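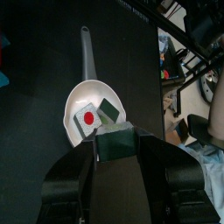 Sponge and toy frying pan.

Okay, several of you asked how the Clivden trip went and I keep typing the same thing into messages, so I'm putting it all in one thread. Get yourselves a drink, I've never been good at keeping these short.

Clivden has two dives worth the drive, and they're very different animals. There's the cove, which you do from shore with or without a tank, and there's the Brilska, the old coaster lying out past the point, which you do from a boat. I did the cove twice and the wreck once and would happily swap those numbers next time.

The cove first. You park up top by the chapel wall and walk down 92 steps with everything on your back. I know it's 92 because it's painted on the bottom one, which felt a bit cruel with the return trip in mind. There's a flat rock at the foot of them where you can sit and put your fins on in comfort.

Go in on the left side. The right looks easier and I watched a very nice couple try it and get rolled around in the weed for a good while. On the left there's a gully just wide enough for one person, and if you wait for the surge to go out it carries you along so gently you barely have to kick.

For snorkelers the gully is really the whole show. It's shallow enough to stand in at the start and then opens out over boulders at ten feet or so. Wrasse everywhere, little blennies poking their faces out of holes, and anemones all down the shady wall. I spent so long over one crab that Irena came back to see if I was all right!

With a tank you keep following the same wall out until the boulders stop and it turns to sand. Don't give up on the sand, please. Everybody turns around there and it's where the good things live. Go slow, keep your fins up, look for eyes. We found two small rays and a cuttlefish that followed us back as far as the boulders, changing color the whole way.

Tides: high slack is best for the cove, and an hour before it is fine. At low water the gully is too thin to swim and you end up crawling over barnacles in your good suit. Ask me how I know. (There's a patch on my left knee now. Irena did the patch and it's neater than the suit.)

Now the Brilska. You go out on the Flerkidance, which is a broad, slow, comfortable boat with a proper bench down each side and a ladder that a person with middle-aged knees can climb. Saoirse Ó Súilleabháin runs her, and she gives the best briefing I've had in years. She draws the wreck on a whiteboard, bow to stern, and then makes you draw it back to her.

The numbers, for those of you who like numbers. The sand under the stern is at 135 feet, the main deck is at 100, and the top of the wheelhouse is a good bit shallower than that. Saoirse is firm that single-tank divers stay on the deck or above it and I was glad she was, as the stern looks awfully tempting from up there.

The shot line goes down just forward of the wheelhouse. It was green and dim for what felt like ages, and then all at once there were railings underneath me. I've been diving a long time and that still makes my stomach jump.

We left the bottom at 22 minutes, which was the plan, and for once I stuck to the plan. We started on the deck, had a look into the forward hold from the outside, then came up and finished on the wheelhouse, where the pollack hang in the current like they're waiting for a bus.

You don't need to go inside anything. The hold is open to the sky and you can see all the way down with a decent light. There are conger in the pipes on the port side, big ones, and they'd like to be left alone. Dead man's fingers all over the railings, white and orange, so mind where you put your hands.

Current! I nearly forgot the current. It picks up early on that side of the point, well before the tables say it should. Going down we had next to nothing, and coming up the line I was hanging on with both hands and flapping like washing. Take a surface marker each and be ready to use it if you lose the line. Saoirse checks for them at the briefing.

Gear notes, since this is what half of you really wanted. I wore the thick two-piece with a hood and was fine for both dives at the cove, and properly cold by the end of the wreck. Next time it's the drysuit for the boat. Irena wore hers and chatted merrily the whole way home while I sat in a blanket and nodded.

Air fills are at Sheehan, the shop at the harbor end of the main street. They open early and they're quick, but bring your test papers because they do look at them. They rent weights too, which saves you carrying yours down those steps. I'd packed all mine, naturally, and carried them down and back up again, twice.

One small grumble so you don't think I'm being paid. The changing room at the harbor is locked by late afternoon and we got back after that, so we all got changed behind car doors in a stiff wind. Bring a robe or a very large towel and a friend who'll look the other way.

Food: the van at the harbor does a fish roll and a cup of tea, and I had that for lunch on all the days we were there. No regrets. There's a pub up the hill that people speak well of, but by evening I couldn't face any more hill.

Who's it for? If you're newly certified, or you've got someone in the family who only snorkels, the cove will keep everybody happy for a couple of days. For the Brilska I'd want you comfortable with deep dives and with a line ascent in moving water. Talk to Saoirse when you book, she'd much sooner have the conversation on the phone than on the deck.

When to go: we were there in September and the water was as warm as it gets, with maybe thirty feet of visibility in the cove and a little less on the wreck. Irena Kwiatkowski (most of you know her from the club nights) has been in spring and says it was clearer and a great deal colder. She also saw a lumpsucker, and I've heard about that lumpsucker many times.

Adding this one because I've had the question three times already: yes, you can do the cove alone with a snorkel and plenty of people do, but I wouldn't. The gully is narrow and the swell comes up quickly when the wind turns west. Take somebody, even if they only sit on the flat rock with a book and look up now and then.

And for those wondering about a club trip, I've asked Saoirse for dates next season. The Flerkidance fills up early so I'll post here as soon as I hear from her. If you already know you want a place, reply to this one and tell me whether you're cove only or cove and wreck.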